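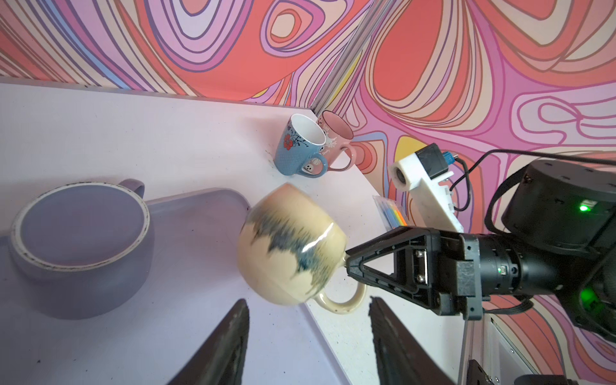

图 13-1 夹爪自杯口处夹持，杯体倾斜悬空，杯柄朝下

# 第 13 讲 双臂桌面操作的作业规则：以杯类器皿为例

课程：机器人应用基础（Honia 教学区）
讲义整理：Naima Kamel
审阅：Golnar Shirazi
先修内容：第 8 讲“末端执行器与夹持力”

## 13.1 适用范围

本讲讨论的规则适用于小型双臂工作站，操作对象为无锋利边缘的日用陶瓷器皿，任务包括抓取、翻转、放置和移交。工业搬运、协作机器人的人机接触限值、食品接触面卫生要求均不在本讲范围内，相关内容见选修单元。

规则条文取自课程内部文件《Zelham 作业规程》，下文简称“规程”。规程不是国家标准，也不能替代风险评估。它规定的是在风险评估已经完成、残余风险已被接受的前提下，操作员和程序员各自要做什么。

规程用词有三级：

- “应”：强制，不满足则不得上电运行；
- “宜”：推荐，不采用时须在运行记录中写明替代做法；
- “可”：允许，无须记录。

考核时常见的失分点是把“宜”当作“可”处理。两者的差别在于记录义务，与技术难度无关。

## 13.2 夹持部位的选择

杯类器皿有三个常用夹持部位：杯口、杯柄、杯身。三者的约束条件不同。

**杯口夹持。** 一根手指进入杯内，另一根在杯外，接触面跨过杯壁。优点是手指行程小，对杯身直径不敏感。缺点是力臂长：接触点位于杯体一端，重心在另一端附近，杯体会绕接触点转动。规程 4.2 规定，采用杯口夹持时，提升阶段的末端速度不应超过 16 cm/s，且提升过程中不应同时进行腕部旋转。需要改变姿态时，先提升，停稳，再旋转。

**杯柄夹持。** 两指从杯柄两侧合拢。接触面小，但位置明确，便于视觉定位。杯柄与杯身连接处是陶瓷件的薄弱环节，规程 4.3 要求夹持力设定值以能够维持抓取的最小值为起点，逐级增加，不应直接使用夹爪的默认力。

**杯身夹持。** 对圆柱形杯体较为可靠。对鼓腹形杯体，手指若落在最大直径以上，合拢时会产生向下的分力，杯体被压向台面；若落在最大直径以下，分力向上。编程时应先确认手指高度与最大直径所在高度的关系。釉面光滑的杯体，摩擦系数应按实测值取，不应套用无釉陶面的数据。 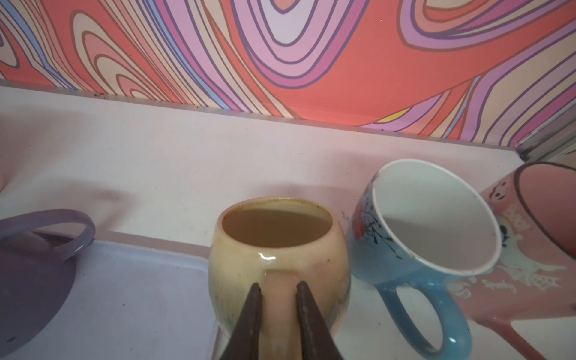

杯柄夹持的接近方向宜与杯柄平面平行，两指中线对准杯柄中心面。若存在横向偏差，先接触的一指会推动杯体，使其在合拢之前发生转动。规程 4.4 给出的处理办法是：

1. 在接近位停止，读取杯柄位置；
2. 修正横向偏差；
3. 低速进入，直至两指越过杯柄外缘；
4. 以位置模式合拢至接触，再切换到力控模式；
5. 保持一段稳定时间后，方可提升。

第 4 步的切换顺序不可颠倒。在接触之前就进入力控模式，手指会以控制器允许的最大速度闭合，接触瞬间的冲击力与设定力无关。

杯内盛有液体时，另加两条限制。其一，杯轴与竖直方向的夹角在全程应受控，轨迹规划中须把姿态约束写成硬约束，不能写成代价项。其二，加速段和减速段应采用连续加加速度曲线，避免液面晃动越过杯口。液面接近杯口的，规程规定不得跨越电气部件上方搬运。控制器、接线端子和外露电路板都属于此处所称的电气部件。

## 13.3 邻近物体与间距

器皿密集摆放时，夹爪打开的宽度往往大于杯间空隙。规程 5.1 规定，手指外侧与相邻物体之间的规划余量不应小于 8 mm。该值已包含定位误差，不包含线缆摆动。腕部外挂线缆的，应另行给出线缆的包络体，并在碰撞检测中作为独立几何体登记。

当余量无法满足时，按以下次序处理：

| 次序 | 措施 | 条件 |
|---|---|---|
| 1 | 改变接近方向 | 目标物其他侧面可达 |
| 2 | 改变夹持部位 | 新部位满足 13.2 节要求 |
| 3 | 先移开相邻物体 | 相邻物体本身可安全抓取 |
| 4 | 停止任务，由操作员人工调整 | 双臂均已处于停止状态 |

用手指侧面推开相邻物体不在允许措施之列。推动陶瓷件时，接触力没有闭环约束，杯体可能倾倒，也可能在台面边缘失去支撑。
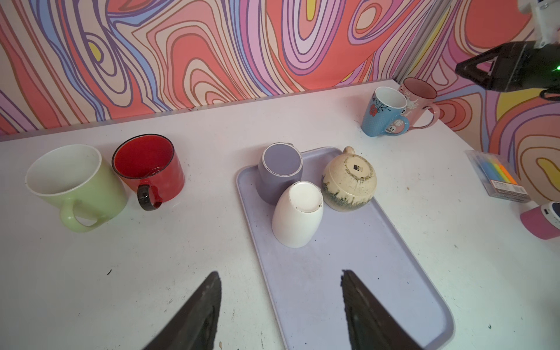 倒扣摆放的杯子需要单独说明。杯底朝上时，杯口不可达，可选部位只剩杯身和杯柄。杯底直径通常小于杯口直径，杯身呈上窄下宽，手指自上而下合拢后，夹持面与杯壁之间存在楔角，杯体有向下滑脱的趋势。规程 5.3 要求此类抓取在提升初段设置滑移检测，检测到手指间距变化即停止提升并下放。

侧卧的杯子静止时依靠杯身和杯柄支撑，属于不稳定或条件稳定状态。对此类物体，不应以“静止”作为位姿估计可信的依据，抓取前应重新采集一次位姿。杯底贴有标签的，标签可能造成识别算法对杯底轮廓的误判，宜将杯底特征的权重降低。

托盘边缘凸起对低位抓取有影响。手指下探高度的零点应取托盘内表面，不应取台面。两者混用的结果有两种：以台面为零点在托盘内下探，手指会压到托盘；以托盘为零点在台面上抓取，手指位置偏高。程序中应为每个支撑面单独建立坐标系，并以支撑面名称命名，不得使用“平面1”“平面2”一类的编号。

## 13.4 双臂共享区

两臂工作空间的重叠部分称为共享区。规程第 6 章对共享区采用占用权机制：

- 任一时刻，共享区的占用权应归属于一条手臂，移交作业除外；
- 未持有占用权的手臂，应停在共享区边界之外，或停在已登记的等待位；
- 占用权的释放以手臂实际位置为准，不以指令发送为准；
- 通信中断时，占用权冻结，两臂均停止，不自动转移。

移交作业期间，两臂同时处于共享区。此时应启用联合碰撞检测，并将两臂速度限制为同一值。接收方确认夹持力稳定后，给出方才可松开。给出方松开后，先沿手指张开的方向让出余量，再后退。

Kalinowski 教学组曾统计过学生练习中的保护性停止，共享区内的停止有约 29 次，多数发生在给出方后退阶段，原因是退出轨迹以接收方的初始位置计算，没有使用移交完成时的实际位置。该统计只覆盖一个学期，样本有限，在作业中引用时应注明。

等待位的设置另有两点要求。等待位不应位于夹持物可能坠落的区域上方；手臂在等待位时，夹爪应处于无负载状态。确需带载等待的，应在程序中设定超时，超时后将夹持物放回最近的支撑面。

## 13.5 上电前检查与记录

上电前检查由操作员执行，程序员不得代签。检查内容包括：

- 急停回路功能有效，复位后手臂不自动恢复运动；
- 机座与导轨连接螺钉无松动；
- 线缆余量足够覆盖腕部全行程，无绞结；
- 手指表面无裂纹，磨损未超过更换限度；
- 相机支架固定，标定文件与当前支架位置对应；
- 台面物品与任务文件所列一致，多出的物品移出或登记为障碍物。

最后一项在实际操作中容易被跳过。任务文件没有列出的文具、容器，即使与抓取目标相距较远，也可能落入轨迹包络体之内。登记为障碍物的，须给出外形尺寸和位置；外形不规则的，可用外接长方体代替。

运行记录至少包含：任务文件版本、夹持部位、力设定值、异常停止的时刻和原因、采用的替代做法。记录应在当次实验结束前完成。事后补写的记录须标注“补记”，并由审阅人签字。

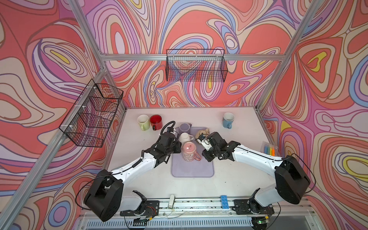 **两条手臂分别抓取不同的目标，但目标都在同一托盘内，能否同时运动？**

取决于托盘所在位置与共享区的关系。托盘全部或部分位于共享区内时，只有持有占用权的手臂可以进入该部分作业，另一条手臂在边界外或等待位停止。若任务文件已将托盘划分为互不重叠的两个子区，且两臂的包络体（含线缆和夹持物）在全程不越过分界面，则可以同时运动，但速度上限仍按共享区取值。此外，托盘是可移动的支撑体，一臂对托盘施加的侧向力会改变另一臂目标物的位置，因此同时作业时托盘应予固定。

## 13.6 作业

1. 选取一个鼓腹形杯体，画出杯身夹持时手指高于、等于、低于最大直径三种情况的受力图，并说明哪种情况需要滑移检测。
2. 按 13.4 节的占用权机制，写出移交作业的状态转移表，须包含通信中断和夹持力不稳定两条异常分支。
3. 检查上一讲提交的程序，将其中以编号命名的坐标系改为支撑面名称，并附修改前后的对照表。

作业以纸质或 PDF 形式提交，图中标注单位。第 2 题的状态名称须与规程附录一致，自拟名称的不予评分。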